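Why I'm not paying for another habit app

I signed up for Goka in March. It promised to fix my eating, my sleep and my inbox with "micro-streaks," and I paid $349 for the year up front, which tells you how I was feeling at the time. I'm not going to pretend I was tricked. I read the whole sales page.

The pitch rests on a study of 4000 users who "reported improvement." Reported to whom? The app asks how you feel right after it plays a little chime and shows you a gold leaf. I'd report improvement too. I went looking for the people who quit in the first month and they don't seem to be in the number anywhere.

My snack streak lasted 30 days — the longest I managed at anything in there. The rule was fruit before noon, log it, get the leaf.
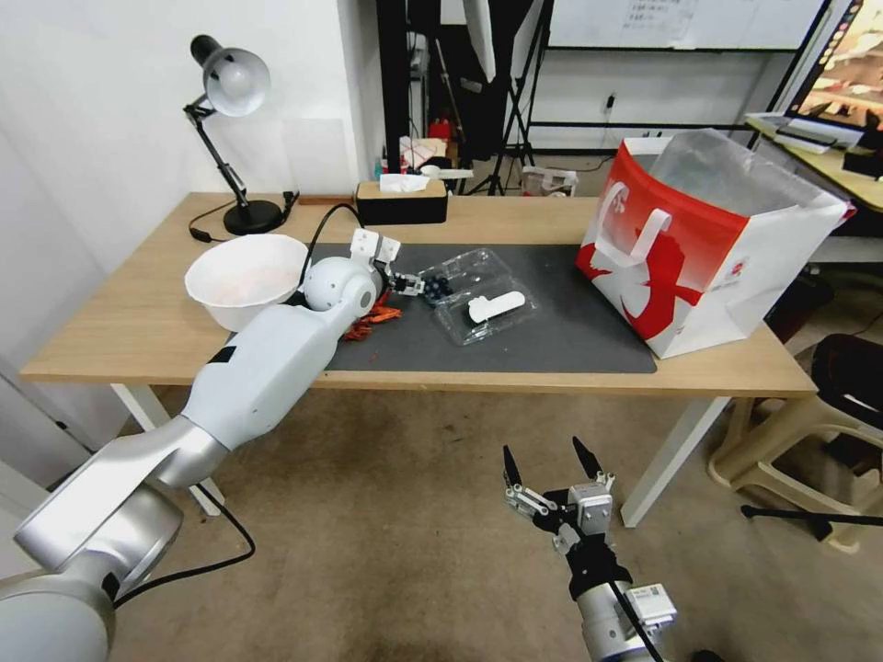

Berries on the desk mat. One leaf, according to Goka.

Did I eat better? Maybe a bit. I also bought berries that month, and if you buy berries you tend to eat berries. Dinesh Mittal, who I used to share an office with, swears by Odside, the rival app, and says the difference is that it "learns" you. I asked what it had learned. He said it now reminds him later in the day. My kitchen timer could do that.

What bugs me most is the math of the streak itself. Miss one day and you're back to zero, as if the other twenty-nine never happened. Then comes the offer to buy your streak back.

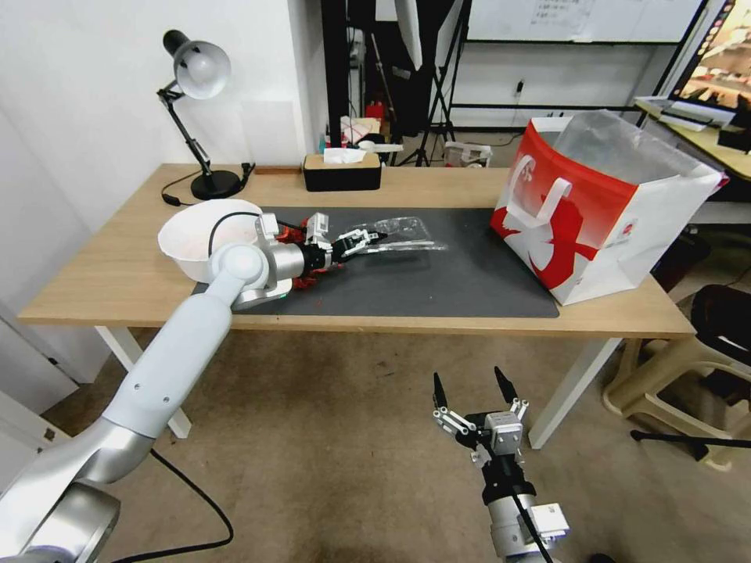
I did that once, at 8 in the evening, for a streak about drinking water. I paid money to a phone so it would agree that I had drunk water.

Oľga Hubáček left a comment on my last post saying I'm too hard on these things and that Plavon got her through a rough winter. Fine, I believe her. I'd still like to see one of these companies show what happens to people a year after they cancel. I wrote to Goka support asking for exactly that and got a link to the sales page.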